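Kitchen Talk > Small Kitchens > Counters and Storage

Mug tree and plate stand on the counter: worth it, or just more stuff?

Posted in: Dishes, Drying, Storage
14 comments | 3 shares

Teltstead

My sister keeps telling me I need to get my mugs and plates out of the cabinet and onto the counter. She swears by a mug tree and one of those wooden plate stands. I have my doubts. Every "space saver" I have ever bought took up more space than the thing it was supposed to save, and I already have a toaster oven eating one end of the counter.

I looked at a set from Nilum that has both pieces, and the listing claims it "frees your kitchen." Frees it from what? The mugs are still there. They're just in the air now.

What I want to know from people who have lived with these things:

Does the tree tip when you take one mug off and leave the other side loaded?

Do plates really dry standing up, or does water sit at the bottom of the slats and turn the wood black?

And does anybody keep using it after the first month? I have a drawer of things that say otherwise.

Shared 1 time

Harsh Mathur

I was where you are. I'll give you my answers, but don't take them as a sales pitch, as I still think half of this stuff is junk.

Tipping: mine hasn't gone over. A lot depends on the base. Mine is a flat rectangle and it's fairly heavy. I had a cheaper one before with a little round foot and it leaned if you looked at it. Hang one mug on each side and take your coffee from whichever side you like. If you own mugs the size of soup bowls, forget the tree. The handles won't go over the pegs properly and they hang crooked and knock each other.

Drying: yes, standing plates dry, but no faster than leaning them in the sink rack, whatever the box says. The wood does darken at the low spots if you load it straight from the sink. I shake the plates off first and put a mat under everything. The mat matters more than the stand, if you ask me. It catches the drips and stops the base sliding when you pull a plate out.

Space: you don't gain any. You trade cabinet space for counter space. In my case the cabinet was the problem (the shelf is too high and I was chipping plates getting them down), so the trade was fine. If your cabinet is at a normal height, I don't see what you'd be fixing.

Two plates in my stand is easy, three is fine, and past that I find I'm lifting one out to get at another, so it has stopped being handy. The maker says 10. I'd like to meet those plates.

Same two mugs in these, a yellow plate added in the last one, toaster oven in the last two:
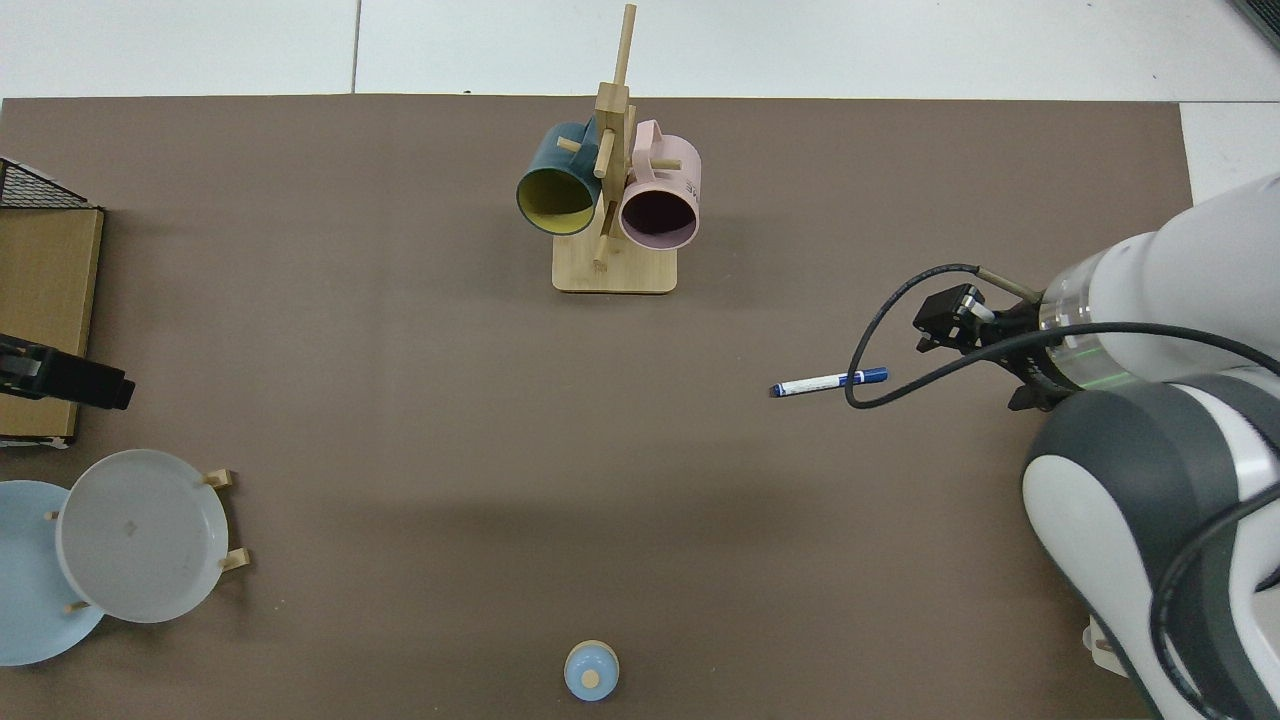
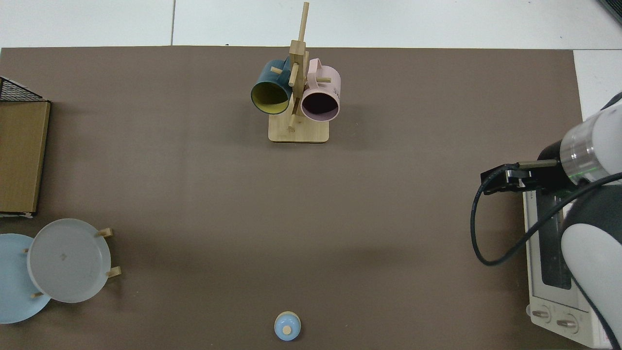
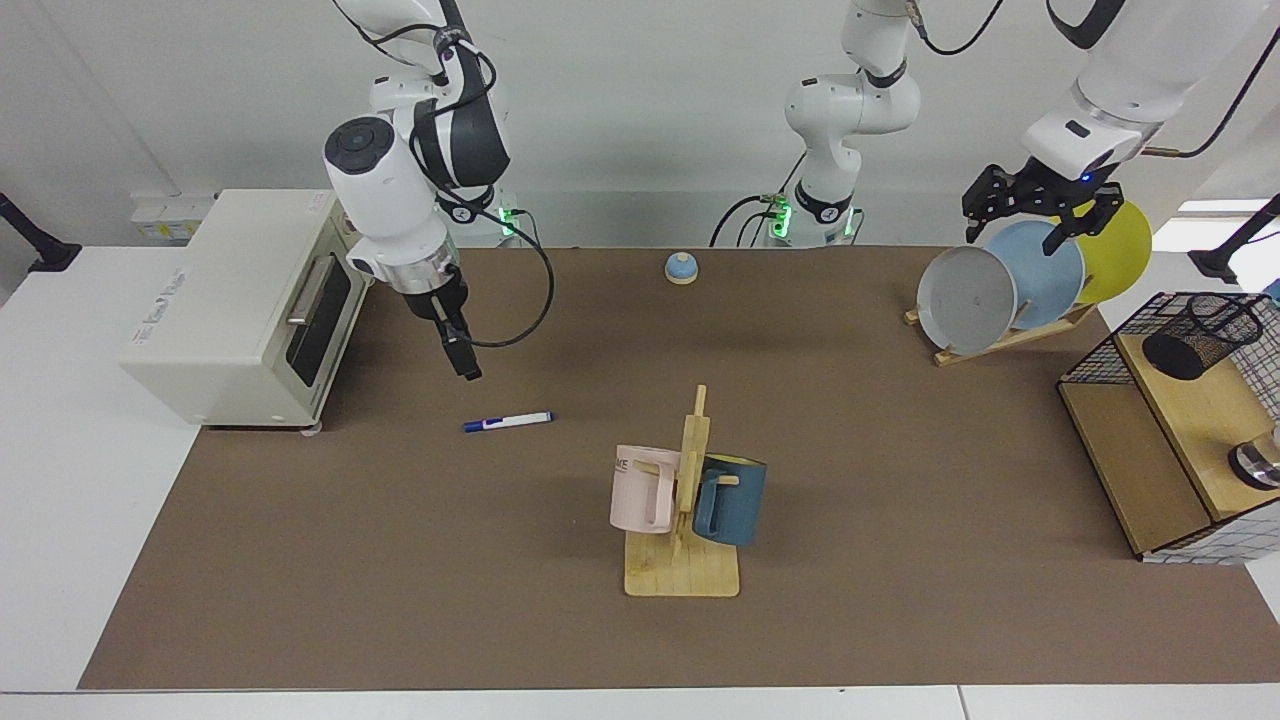

As for whether you'll keep using it, my rule is to try the spot before you buy the thing. Put a shoebox on the counter where the stand would go and leave it there for 20 days. If you've moved it to get at something else more than a couple of times, you have your answer and it cost you nothing. And keep all of it well away from the toaster oven door. You want room to bring a hot tray out without swinging it over your mugs.

One more thing about "bamboo, never needs care" claims. I don't believe them. Wipe it and let it dry on its side now and then.

Shared 2 times

Rowlands

just get hooks under the cabinet. mug trees collect dust, plates go in a cupboard, people have done it that way for 1,000 years

Teltstead

Hooks would be great if I weren't renting. My lease has a whole paragraph on holes.

Harsh, the shoebox idea I will try, mostly so I can tell my sister I did something. The shelf height is a fair point too. Mine is low enough to reach, so I suspect I'm going to end up with the tree and skip the stand. I'm still not paying Nilum prices for a stick with pegs in it.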